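Rurkico Match Console: Set-Up Guide
Section 4 – Entering squads and player records
Updated September
By the Rurkico documentation desk

This section covers the creation of a squad and the entry of player records before the first fixture of a season. League settings (Section 3) must be complete. A squad cannot be saved to a league that has no registration window.

4.1 Creating the squad

1. Open Clubs and select the club. Press New Squad.
2. Enter the squad name as it should appear on the team sheet. Names longer than 30 characters are shortened on the printed sheet but not on screen.
3. Choose the age group and the season.
4. Set the squad limit. The default is 30 players and the maximum is 50.
5. Press Save. The squad appears in the list with the status Draft.

Note: A squad in Draft does not appear in the fixture planner. Change the status to Active after at least one goalkeeper has been entered.

4.2 Entering a player

1. Open the squad and press Add Player.
2. Enter family name, given name and date of birth. The date of birth is checked against the age group at once.
3. Enter the registration number issued by the league. Leading zeros must be typed.
4. Select a main position. Up to 2 further positions can be added under Other Positions.
5. Enter the shirt number. The field turns amber if the number is already held in the same squad. Amber does not block saving, but the team sheet will not print until the clash is cleared.
6. Press Save and Next to continue, or Save and Close to finish.

CAUTION: Do not create a second record for a player who moves between clubs. Use Transfer (Section 6). Duplicate records split appearances and cautions, and suspensions are then worked out wrongly.

4.3 Importing from a file

Files exported from Tekin or Rornex can be read directly. Other files must be saved as comma-separated text, one player per line, with the headings in the first row.

1. Press Import and choose the file.
2. Match each heading to a field. Unmatched headings are ignored.
3. Press Check. Rows with errors are listed by line number.
4. Correct the file and repeat step 3, or press Import Valid Rows.

One file may hold up to 1000 rows.
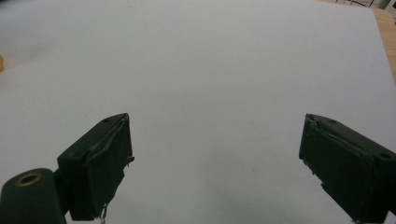

Skerkard: we import two youth squads each season, and step 3 lists every row as an error if the dates are written day first. Switching the date format under League Settings before pressing Check cleared it for us.

Note: The date format set for the league applies to imports as well as to screens. It can be changed back afterward without affecting saved records.

4.4 Locking the squad

1. Open the squad and press Lock on the day the registration window closes.
2. Confirm with the league PIN.

Shirt numbers and positions can still be edited in a locked squad – names, dates of birth and registration numbers cannot. To unlock, see Section 9.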